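Arkero Folding Table

Stesidside workroom range

We've wanted a proper laundry table in the range for years, and the Arkero is the one we kept coming back to. It's long, it's flat, it's pale, and it stays put when you lean on it to smooth out a bed sheet! Imtiaz Siddiqui drew the first version for his own utility room (he has strong feelings about ironing boards, none of them kind) and we liked it so much that we asked him to draw it again for everybody else.

The top is light wood with a fine straight grain, sanded until a wool sleeve slides over it without catching. That was the test we used, over and over, with every sweater in the building. Knits are fussy things to fold. They stretch if you tug at them and they hang on to every bump, so a smooth top does more for them than any folding gadget we've tried.

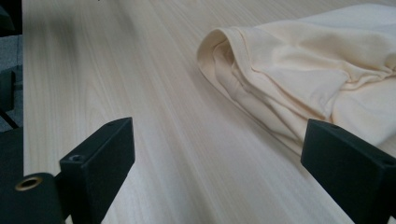 Cream fabric on the pale wood top.

You can leave a pile of tees on it overnight and pick up where you left off in the morning, or clear it and use it for cutting patterns, wrapping presents, sorting socks. One tester grows seedlings on hers from January on, with a tray underneath. We hadn't thought of that one.

The finish is a clear matte oil from Nägeli. It soaks in and leaves the grain looking like grain, and you can touch up a worn patch yourself with a rag and a bit of patience. Let it dry fully before you put whites on it. Please wipe up spills fairly soon, and use a trivet under a hot iron. An iron left face down will mark the wood, oil or no oil.

Two heights, and both are good. Most people who fold standing up like the taller one (it's so much kinder on the back), while the lower one works well with a stool or for sewing. The legs bolt on from underneath with the key in the box, and there's an adjustable foot on each leg for floors that slope, as ours do.

Details

Width: 367 cm with the extension leaf, as one continuous surface
Depth: 80 cm
Load: up to 47 kg, spread evenly
Heights: 2, chosen when you order
Finish: clear matte oil
In the box: top, extension leaf, legs, bolts, key, small bottle of oil

Goes with

The Breso rail fits under the back edge and takes hangers, so shirts can go straight from your hands to the rail. It's sold separately and the holes are already drilled.

Page updated December 2018 with the new leg fittings. If you have the older table, the new feet fit it too, so write to us and we'll send you a set.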